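« On apprend surtout de ce qu'on rate »

Chez Renance, la collecte commence à 7 heures. Keabetswe Ngubane allume les deux bras, vérifie les câbles et remet les stylos sur la table. Elle dirige depuis mars le projet Hindar, qui doit apprendre à un système à ranger de petits objets de bureau à partir d'exemples.

« Un exemple, c'est un rangement complet, du premier mouvement au retour des bras, explique-t-elle. Il nous en faut 1000 pour cette tâche. On en a gardé 270. »

Les autres ne sont pas tous mauvais. Certains ont été écartés parce que l'opérateur hésitait trop longtemps au-dessus d'un feutre, d'autres parce que la position de départ ressemblait trop à la précédente.
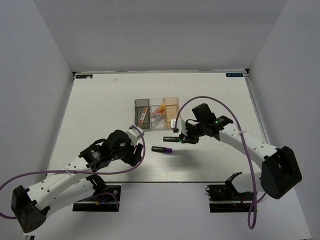 Anel Swanepoel, qui pilote les bras une partie de la journée, travaille par séries de 12. « Au-delà, je prends des habitudes. J'attaque toujours du même côté, je tourne le poignet de la même façon. Le modèle copie ça aussi. »

Entre deux essais, il change l'orientation des feutres et la répartition dans les bacs. Un bac déjà garni demande un geste différent, dit-il : il faut trouver la place sans pousser ce qui s'y trouve.

Faut-il garder les essais où une pince lâche sa prise ? Les deux collègues n'étaient pas d'accord au départ. « Je voulais des gestes propres, reconnaît Keabetswe Ngubane. Anel gardait tout. » Ils conservent désormais les reprises, à condition que l'objet finisse dans un bac, et les notent à part.

Un premier entraînement est prévu à mi-parcours. « S'il ne range que les feutres bien droits, on saura quoi enregistrer ensuite », dit Anel Swanepoel.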